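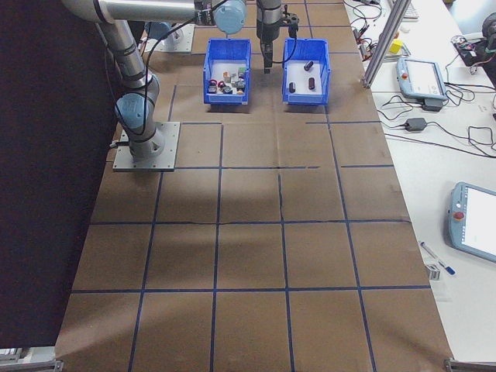 Taped work table with two lined bins at the far end.

Pometico Parts Sorting, data card

Summary
Pometico covers the sorting of small electrical parts between two blue plastic bins on a paper-covered table. The release holds 1,206 episodes. Maintainer: Izzati Pelupessy. Table layout and parts list: Amirul Pangaribuan.

Table
The surface is brown paper, laid flat and divided into cells with blue tape. The tape is put down by hand in segments, so cell sizes vary slightly and should not be used as a length reference. Paper is replaced when it tears. Tape positions are measured again after each replacement and stored in table.csv.

Bins
Both bins have white liners. Small dark parts are hard to separate from an unlined blue floor, and early trials without liners were dropped. Bins stay side by side for the whole episode.

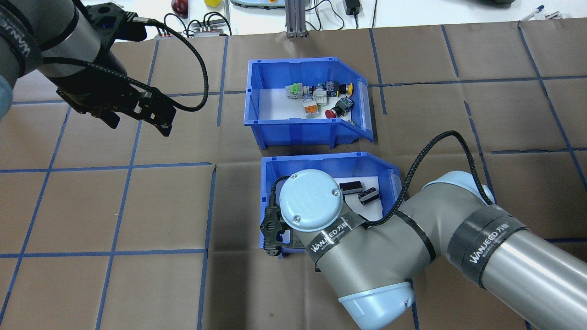 Parts
The parts list has 71 entries. Main groups:
switch: push-button switches, including mushroom-head and colored-cap types
capacitor: black cylindrical bodies with silver ends
block: switch blocks and other small components

Cap color is recorded in a separate field and is not part of the class name. Parts may lie in any orientation, and overlap is allowed. None of them are wired.

Labels
Each episode has a start bin, an end bin and a part ID. Where the part ID could not be settled by two annotators, the field reads "unknown". There are 30 such episodes.
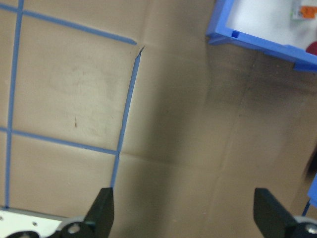 Tape grid on the paper surface, with cut and torn strip ends.

Known issues
Creases in the paper cast faint ridges that edge detectors may return as tape. Some strips stop short of the next one, leaving cells open at a corner. Use the corner points in table.csv for these cells.

Changes
26 May 2024: duplicate part IDs merged, corner points added.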